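Home Ask Browse topics Kitchens & Bathrooms Members Log in
Search Flekbridge Neighbours Go
Saturday, February 4, 2023, posted by Wael Abdel Hamid in Kitchens & Bathrooms

Green tile counter, green cup, green everything: do I clean it, regrout it or give in?

We moved into a 1951 house with the kitchen counter tiled in pale green squares, corner to corner. I own one cup I actively like, and it's mint green.

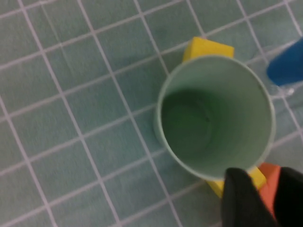 I've put that cup down and lost it twice this week, once while it still had tea in it. My partner says the counter is charming. My partner drinks from a red mug.

Losing crockery I can live with. What I want to sort out is the grout. The lines are thin and off-white, and I can't tell whether off-white is the colour they were meant to be or the colour they've reached after decades of other people's toast. The tiles have a mottled look too, slightly darker in blotches. I've scrubbed one corner with dish soap and a sponge and got a very clean sponge-shaped feeling of achievement, with no change in colour that I could swear to.

A bloke from Filali came round to quote on ripping the lot out and putting in a laminate benchtop. He wanted 3000 dollars before the sink was even mentioned, and he looked at the tiles the way a vet looks at an old dog. I'm not keen.

So: what do I clean this with, should I be sealing it, and is the mottling dirt or is it just how they made them? We cook every night, so I can't have the counter out of action for a week. Nothing is cracked as far as I can see and nothing wobbles.

2 people are following this

tilersdaughter

Leave the tiles alone, they're lovely, and you won't find that green again without paying silly money for it.

Mottling first. Plenty of older glazed tile has a bit of cloud in the colour. Pick one tile with a dark blotch, clean it properly with a drop of dish soap and warm water, rinse, dry it with a tea towel and look at it in daylight. If the blotch is in the same spot with the same soft edges, it's in the glaze and you can stop worrying. If it's moved or faded, you've got film, usually cooking grease with old cleaning product on top.

For the grout, mix baking soda and water to a paste about as thick as toothpaste, rub it along the lines with an old toothbrush, leave it ten minutes and wipe it up with plenty of clean water. Do one small patch next to the stove and one at the far end where nobody cooks. If they come up the same colour, congratulations, your grout is off-white and always was. Don't use vinegar. Everyone will tell you to use vinegar. It eats cement grout slowly and you'll be back here in November asking why it's gone sandy.

Sealing is worth doing once it's clean and has dried overnight. I used the Neso one in the small bottle, painted along the lines with a kid's brush and wiped off the tiles before it hazed. Do half the counter one evening and half the next and you'll still get dinner. Check the label says it's fine near food when it's cured.

Can't help with the cup.

Neville_at_437

Bleach. Did ours with bleach for years, never had a problem. Well, the grout fell out behind the tap but that was the tap.

Also get a second quote. Filali quoted my brother for a bathroom and he's still got the old bathroom.

pidano_fan

Seconding the baking soda. I'd add that a steam cleaner is tempting and I'd skip it on grout that old, I lifted a tile with mine and then spent a weekend being told about it.

If the lines still bother you afterwards, you can get a grout pen. Pidano makes one in 5 colours. I'd try the grey. It makes the squares stand out and hides the toast, though you do have to go over every single line, and by the second row you'll have opinions about whoever chose small tiles.

As for the cup, put a tray down. Any colour but green. Ours is orange and hideous and I haven't misplaced a drink since.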